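Teaching by teleop: how many demos, and how do I stop them all looking the same?

Asked by stiltine_fan, 22/07/2024

I've just started recording demonstrations by remote control and I'm loving it, but my policy isn't. The task is tidying a bathroom counter: pick up the toothpaste, put it in the cup. I have 55 episodes, all driven by me with the leader arms. On replay it reaches for the same spot every time, wherever I've put the tube. Do I need more episodes or different ones?
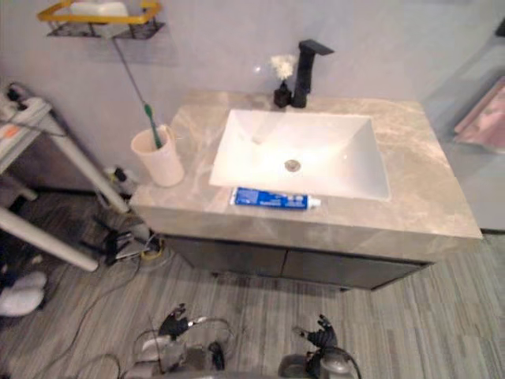 My leader arms are the Stiltine pair, with the gain left at the default, and I drive with both hands even when one arm would do. I've been starting every episode with the blue tube lying along the front edge of the counter, cap to the right, and the cup over at the left end with the green toothbrush in it. Resets are quick that way, but I'm beginning to suspect that's my problem!

3 answers

Faith Mbwambo
Different ones, definitely! Move the tube before every single episode -- turn it round, push it back beside the tap, lay it at an angle. Shift the cup as well. I did a very similar job at Detholm and got nowhere with 300 near-identical runs, then threw them out and recorded 389 with the start changed each time. Night and day. Also, drive slowly near the grasp and don't pause in mid-air while you think, or the arm learns to pause too (mine used to hover for ages, bless it). Keep a few episodes where you miss and go back for it.

kusteck_dave
Check your camera sync first. Mine was out and it looked just like this.

Yang
402 here, same sort of task. Agree with Faith. I'd leave the sink alone till the easy spots work, tubes slide in there and it's a pain.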